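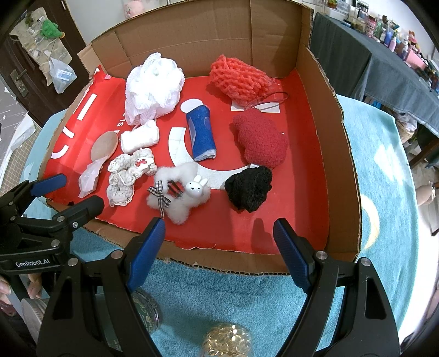 Soft things in an open box, with the ridged blue pads just above the low front edge. Bath pouf at the back, blue roll in the middle.

Gallery: clearing a box of soft objects by hand-held grippers

On this page I collect notes from the Flullus study, which I did together with Peter Sýkora in Narholm. We wanted to know how the order of picking changes when a person works with two grippers in place of two bare hands. The work was done in ordinary homes, with the things which people already had there. We believe that a laboratory table is too tidy for this question.

The method is simple. A person holds one gripper in each hand and takes objects out of a box, one after another, in any order they like. We give no instruction about speed. Each box is done two times: the first time freely, and the second time with the rule that the object which looks the most difficult must be taken first. Before every trial we write down what we expect, so that later we can compare it with what the person did. We call this list the Koubek sheet, after the street where our first office was.

Why soft objects? Rigid things such as cups and tins were already covered in our earlier work, Potard, and there the result was quite clear: people take what is nearest. With soft objects this rule becomes weak. Netting, fluff and crochet hold on to each other, and a thing with a ribbon or a charm can pull its neighbour along. The person must decide where to pinch, and this decision takes longer than the movement of the arm.

We recorded 18 boxes in the free condition and the same 18 with the rule. In the free condition, the nearest object was taken first in 9 boxes. In the other half, people began with something that stands up by itself, for example a rolled cloth or a bottle sleeve. When we asked them afterwards, most said that such an object "offers itself" to the fingers. I find this a nice expression and we have kept it in our coding scheme.

The rule condition gave us more trouble. People did not agree on what is difficult. Some chose thin objects, like a plastic loop or a hair clip, where the pads have very little to close on. Others chose fluffy ones, because they could not guess where the firm part is. For this reason we now ask every person to name the difficult object aloud before they start, and we code the answer separately from the pick.

Some practical remarks for those who would like to repeat the method:

The wall of the box matters. With a high front wall people lift the wrist and come from above; with a low one they come in flat. Please note the height for each box.

Do not arrange the objects by colour or size. Spread them with one movement and leave them.

A session should not be longer than 40 minutes. After this the grip becomes careless and the second condition suffers.

The coding scheme and the empty sheets can be had from Peter Sýkora on request. The next part of the gallery, on folded textiles, will be added in September.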